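Two Arms and a Kitchen Table: Rangi Grimshaw on the Foltunlow Tabletop Kit 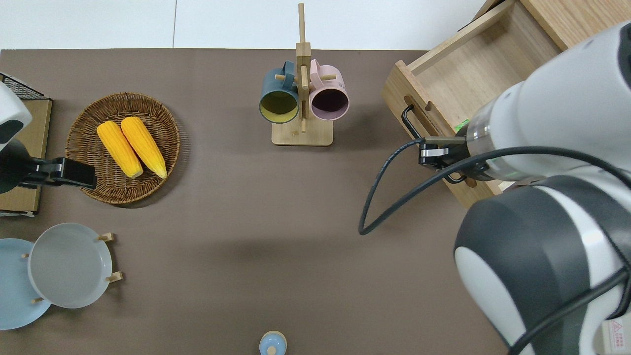 Rangi Grimshaw had been talking for a good ten minutes before I remembered to switch on the recorder, so this write-up begins a little way into the story. We were on the subject of drawers.

"A drawer sounds like nothing," he was telling me. "You open forty a week at home and never give it a thought. But an arm has to come in at the right height, get its fingers on the handle, and pull straight back, and if it pulls a little crooked the whole unit comes sliding across the table with it."

Grimshaw looks after the Foltunlow kit at Filtholm, the small firm that sells it to colleges and workshops. The kit is a pair of arms, two grippers, the control software, and a crate of household things to practice on. I had come mostly to ask about the crate. Most of the sellers I've visited over the years hand you a bag of colored blocks and wish you luck, and I wanted to know why Filtholm bothers with a mug tree, a dish rack, and corn on the cob in a basket.

"Blocks are fine for the first afternoon," he said, and laughed. "After that people get bored, and bored people leave the arms under a dust cover. Give somebody a mug to hang up and they'll stay until dinner! I've had to turn the lights off on people."

He is fond of the mugs, I should say. The handle has to go over a short peg, and customers write to him about it more than anything else in the crate. Corn comes next, as it has a thick end and a thin end and new users always seem to grab the wrong one. Plates he calls "the quiet ones" — they stand on edge in the rack and look easy, and he recommends saving them for the second week.

The crate holds 113 pieces in the full version, and there's a smaller one for schools that are short on shelf space. Filtholm ran a trial in July with a training center in Stustcombe, where the students got through 400 recorded tasks and sent back a long letter of complaints, which Grimshaw keeps pinned over his desk.

"They were right about nearly all of it," he said. "The manual was written for people who already knew the answers. And they hated the old cable clips, so we changed those."

I asked about the price, which is a sore point with some buyers. He didn't dodge it. The arms are the expensive part and he can't do much there, but the practice crate can be bought by itself, and owners of the older Avcı base plate can keep it and bolt the new arms on with an adapter. Spare finger pads come in the box. He would like them to last up to 1,000 grasps, and says they do if you wipe them down now and then.

My own reservation, after an afternoon of trying it, is the setup. Getting both arms to agree on where the table was took me longer than lunch, and I had Grimshaw at my elbow the whole time, handing me the right hex key (and very good coffee). A teacher alone with a class would want to do it the evening before.

"I'd tell them the same," he said. "Set it up, go home, come back fresh. Then start with the drawer."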